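Chapter 9
Surfaces and Finishes in the Home

Key terms: substrate, finish, porosity, sealer, sheen, wear layer, transition

After working through this chapter you should be able to tell a material from its finish, choose a surface that suits the use of a room, read a finish schedule, and work out how much material a simple job calls for.

9.1 Why Surfaces Matter

Most people judge a room by its surfaces before they notice how it was built. The framing, the wiring and the pipes are hidden. The floor, the walls and the countertops are what the owner sees, touches and cleans every day, and they are also what wears out first. A wall frame may last as long as the house. The paint on it may need replacing after a few years.

In Chapter 8 we dealt with the layers behind the wall. We now move to the outermost layer. Builders call the layer underneath the substrate and the layer on top the finish. A finish can be a thin coat, such as paint or varnish, or a solid covering, such as tile or carpet. Some materials serve as both. A slab of granite needs no covering, although many slabs are treated with a sealer to slow the passage of liquids.

Speckled patterns are common on work surfaces because crumbs and small scratches are harder to see against them than against a plain color.
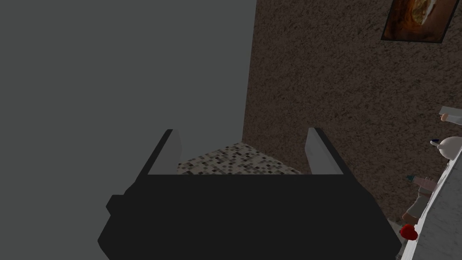 Figure 9.1 A speckled surface with flecks of black, gray, white and beige.

A pattern tells you little about the material. Granite, terrazzo, mosaic tile and printed sheet goods can all look much alike from a few feet away. To tell them apart, look at an edge, feel the temperature with the palm of your hand, and check for joints. Stone feels cool. Tile has grout lines at regular spacing. A printed sheet often shows a thin dark line at the edge where the layers meet.

9.2 Walls

Wall finishes are chosen for color, sheen and how well they stand up to washing. Sheen is the amount of light a finish reflects. Flat paint hides dents and patches but marks easily. Semigloss paint can be scrubbed, which makes it a usual choice for kitchens, bathrooms and trim. Eggshell and satin fall between the two.

Dark and earthy wall colors make a room feel smaller and warmer. They also absorb more light, so the lighting plan should be settled before the paint is ordered. Brown is a good case to study. A brown that looks rich on a sample card can turn dull on a wall that gets little daylight, and the same wall may look reddish in the evening under a warm bulb. Always test a patch on the wall itself and look at it at several times of day.

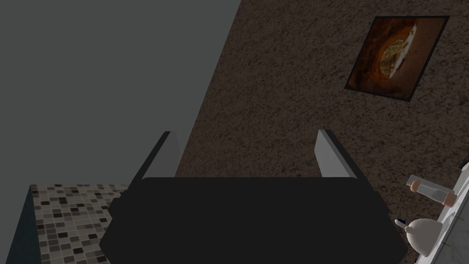 Úna Fitzgerald

Coverage is printed on the paint can as an area per gallon. To estimate the paint for a room, add the lengths of the walls, multiply by the ceiling height, and subtract the doors and large windows. A room with 761 square feet of wall, painted with a product that covers 400 square feet per gallon, needs 1.9 gallons for one coat. For two coats, order four gallons. Rough or unprimed walls take more.

9.3 Floors and Transitions

A floor carries more wear than any other surface in the house. Hard floors such as tile and stone are easy to wash but tiring to stand on. Soft coverings such as carpet are quieter and warmer underfoot, and they hold dust. Many homes use both, so somewhere in the house two coverings of different thickness have to meet. The strip or edge that joins them is called a transition. A poor transition is a tripping hazard and the first place a covering will fray.
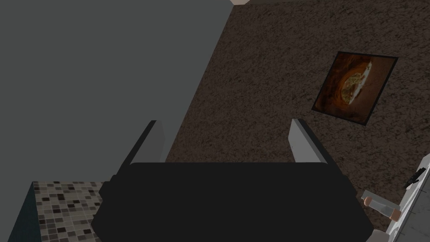
Ravinder Fraser would put the transition ahead of everything else in this chapter: "Draw the line where the floors meet before you pick either floor. If the heights don't work on paper, no strip from the store is going to fix it."

Heights are compared by adding up every layer above the subfloor, including pad and adhesive. Write the totals side by side on the plan. If they differ by more than a quarter inch, use a reducer, a sloped strip that brings the higher floor down to the lower one. Section 9.4 begins with the finish schedule, the table in which these choices are recorded room by room.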